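Ticket: Range hood duct, rattle and poor draw
Product: Kenduvent 300 wall canopy, with Aveo damper
Status: Closed
Category: Kitchen ventilation / noise

Opened Thursday, 7:40 pm

Hood was put in by us in April to replace an old recirculating one. It vents through the outside wall. On speed 1 it is fine. On speeds 2 and 3 there is a rattle from behind the upper cabinet, and steam rolls out past the front of the canopy when a big pot is going. Filters are clean. Photos attached with this ticket.

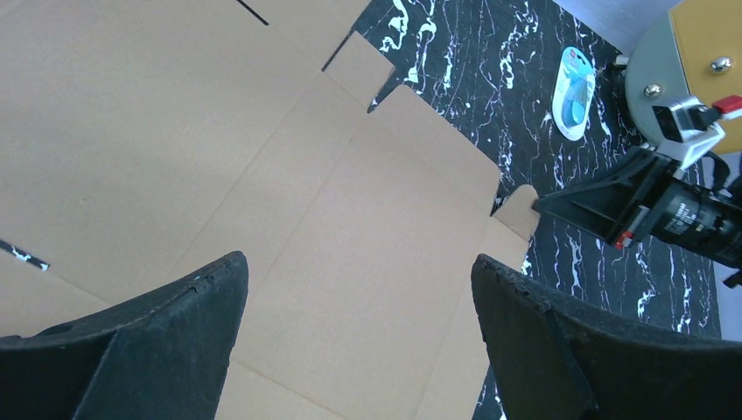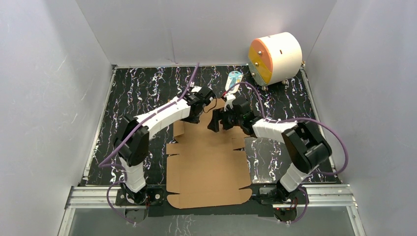 The rattle is what bothers us most. It starts within a second or two of going to speed 2 and stays at the same pitch until the fan is turned down. Before writing in I tried the usual trick of making a template of the duct run, so I could see where the pipe goes without pulling the cabinet off. A box blank opened out flat, like the cardboard in both photos, is good for this, as the fold lines give you straight edges to measure from. I drew the run on one at full size. It goes straight up from the hood, one elbow, a short horizontal piece, then the wall cap. The whole thing is under two metres, so I did not expect a problem with draw.

Things already checked:
Grease filters removed and refitted, same noise.
Canopy screws tight.
Light covers tight.
Cabinet door taped shut, same noise.
Kitchen window open, slightly better draw, same noise.

Reply from support, Friday morning

Thank you for the details. A rattle that begins at speed 2 and holds steady is usually the damper. The Aveo damper has two flaps on a centre pin. If the collar has been squeezed even slightly out of round when the duct was clamped on, the flaps can't open all the way and they flutter. It would also account for the steam.

Please do the following with the power off at the breaker:
1. Remove both grease filters.
2. Reach up through the opening and push each flap with a finger. Each should swing freely and fall shut under its own weight.
3. Measure the inside of the collar front to back, then side to side. Send us both numbers.

Please also tell us the diameter of the duct and the type of wall cap.

Customer update, same day

Left flap swings properly. Right flap goes up partway and then sticks against something. I can feel the tip of a screw there. It is one of the sheet metal screws I used to hold the duct to the collar.

Collar is 4 mm out of round, narrower front to back. Duct is rigid galvanized, 150 mm. Wall cap is a Cona, the type with a sprung flap and a mesh screen behind it.

Reply from support

The screw is very likely the rattle. The instructions call for foil tape only at the collar, with no screws in the first 76 mm above the canopy, so that nothing reaches the flaps. This is easy to miss, as it is in the drawing on the back page and not in the written steps.

Please remove the screws at the collar, press it back to round by hand, and seal the joint with foil tape. The screw holes can be covered with the same tape.

For the wall cap, please check the mesh. We don't recommend mesh on kitchen exhaust. It collects grease and lint and will choke the fan in a few months.

Customer update, Sunday

Took the upper cabinet door off for access, which I should have done at the start. There were three screws in the collar and all three are out now. The collar went back to round with some pressure from both thumbs. Both flaps swing and drop shut. Taped the joint and the holes.

Ran it on speed 2. The rattle is gone. On speed 3 there is still a faint tick, maybe once a second, and it seems to come from outside.

Draw is better but a pot at full boil still gets away from it at the front.

Went up the ladder to look at the cap. The mesh was matted nearly solid across the bottom half. I had assumed it would be clean after so short a time, but we do fry a lot.

Reply from support

The tick at speed 3 may be the sprung flap on the cap. With the mesh blocked, air gets out unevenly and the flap can tap against its frame. Clean or remove the mesh first, then test again before replacing anything.

For the steam, what is the distance from the cooktop to the bottom of the canopy? Which burner is the big pot on?

Customer update

Mesh removed. No tick on any speed.

Height is 25 mm over the maximum in the manual. I went by the old hood's holes. The big pot is on the front right burner, and on a back burner the steam is caught completely. I can live with that, and I'm not going to move the hood for it - the backsplash tile was cut to suit.

One question. Without the mesh, is there anything to stop birds getting in? The neighbours had a nest in theirs, in a Kwon cap, the louvred kind.

Reply from support

The sprung flap closes when the fan is off and is normally enough. Look at it each spring and make sure it closes fully. If birds do get past it, a cage fitted over the outside of the cap with wide openings is all right. It can be wiped down and doesn't clog the way fine mesh does.

We have passed on a note asking that the screw warning be added to the written steps.

Customer update

Fine with me. You can close this one. Cabinet door is back on and the noise hasn't returned.

Resolution: Collar screws removed, collar reshaped and taped, mesh removed from wall cap. Canopy height left as installed at customer's choice. No parts sent.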